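Token Charts Need an End Date
Elvira Apaza

Most behavior plans I review specify how a student earns tokens. Few specify when the chart stops.
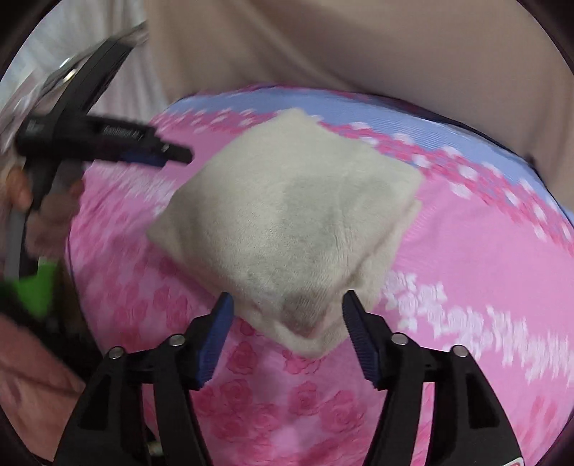

At Claluvthorpe we pulled 38 plans in May, and only 2 listed a fading step. The rest ran until the student changed teachers. A reward schedule with no exit teaches the student to wait for the reward – the skill itself goes unmeasured.

My position is that the fading criteria belong on the first page, beside the target behavior, with a review date. If the team cannot write them, the plan should go back for revision before a single token is handed out.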